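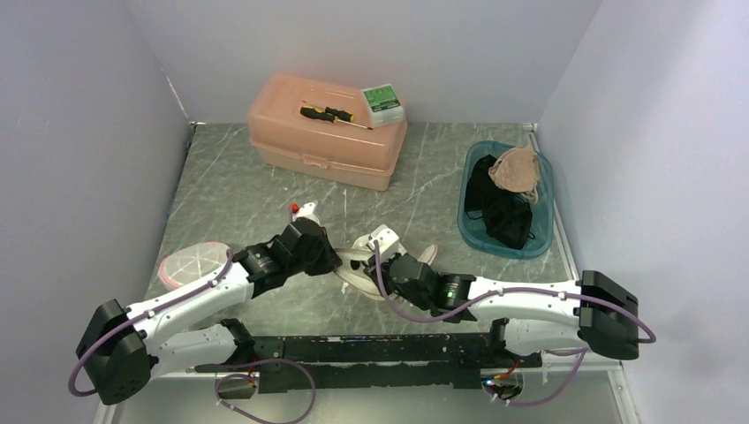 **Ticket 175 -- toolbox latch / missing bits / delicates basket**
Opened by: Hema Pai
Assigned: Rosario Pellegrini
Site: Cindport, laundry and mending room
Status: open (part done)

**Reported**

Pink toolbox won't stay shut when carried. Latch clicks, looks fine, then lid pops up as soon as you lift it by one end. Went over on the stairs 12 Jul 2019, bits everywhere. Also can't find the small driver for the sewing machine plates.

**Log**

RP -- Had a look. Latch not cracked that I can see. Emptied the box, shut it, fine. Filled it, shut it, pops. So it's overfull or something's sitting proud under the lid.

RP -- Culprit no. 1: the Mancuso pliers. Too long, lie across the corner and push the lid up. Moved to drawer 9. Shuts now but still a bit springy.

RP -- Bent the catch in very slightly with warm water and a thumb. Better. Carried it to the door and back twice, held. Not tried the stairs.

HP -- Held for me until lunch then went again. Had the Kultard tape measure in it, the fat one. Is that too much??

RP -- Yes. Tape measure lives on the hook. Please. Black and yellow screwdrivers can stay on top of the lid while you're working but they go INSIDE before anyone picks the box up, one rolled off and went behind the dryer last time.

HP -- OK. What about the small clear case with the green label, does that go in too

RP -- In, flat, label up. Not on its end, lid catches it.

HP -- Seperate thing, same table. Teal basket is for delicates waiting to be done, can we not put oily tools near it. The beige pink one marks if you so much as look at it. Black bits less bothered but still.

RP -- Fair. Box stays at the back, basket to the right, by the rail. Will tape a line.

HP -- And the round mesh one with the pink rim?

RP -- Leave it on the left.

**Still to do**

- new latch from Porura, pack of 2, ordered, no date given
- small driver still missing -- checked drawer 9, checked behind dryer, not checked the van
- tape line on table (RP)
- stairs test with full box, somone walk in front

HP -- Van checked. Not there. Leaving open.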